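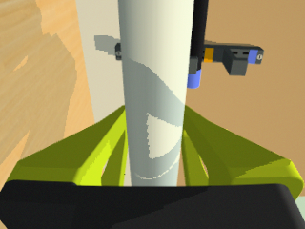
White cylinder, held upright between two green fingers

Shared storage unit: who pays when one member leaves before the term ends?
Posted in Community Help – Rentals and Agreements
Oct 3, 2018

Our reading group rents a storage unit jointly at the Lostham facility. The agreement was signed by two members on behalf of the group and runs for 12 months. The rent is 200 dollars per month, and a deposit of 400 dollars was paid at signing. In September one of the two signers gave notice to the group that she was moving to Riquelme and would no longer contribute. She has also asked for the return of her half of the deposit.

The facility office has stated that it will not amend the agreement before the term ends. Please advise on the following. Is the departing member still responsible for her share of the rent? Is the group required to return her part of the deposit now? There is no written agreement between the members themselves.

2 answers

Answer 1 (marked as helpful)

The first document to consult is the rental agreement. Most agreements of this type contain a clause on joint responsibility, often under a heading such as "Joint and Several Liability." Where that clause is present, the facility may seek the full rent from either signer, regardless of any private arrangement. The departure of one signer does not reduce the amount owed to the facility.

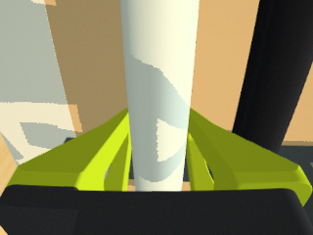 The deposit should be treated separately. It is held by the facility as security for the unit and is normally released only when the unit has been emptied and inspected. Until that time the group does not hold the money and has nothing to return, unless the remaining members choose to buy out her half from their own funds. If they do so, the payment should be recorded in writing and signed by both sides – a short dated note is sufficient.

As between the members, the absence of a written agreement makes the matter less certain. Messages in which she agreed to share the rent may be relevant and should be kept. The group may also wish to ask the facility whether a substitute signer would be accepted. Some offices refuse to amend an agreement but will permit a transfer form for a fee.

Rules differ from state to state. A local tenant or consumer office can confirm which apply to self-storage.

Answer 2

We had a similar case with a unit at Dronditz. The other party stopped paying and the office charged late fees to the remaining signer. In total it came to nearly 1000 dollars with the unpaid months. It is recommended to keep paying in full and to settle with the member afterward. Also check the insurance, as ours was in the name of the person who left.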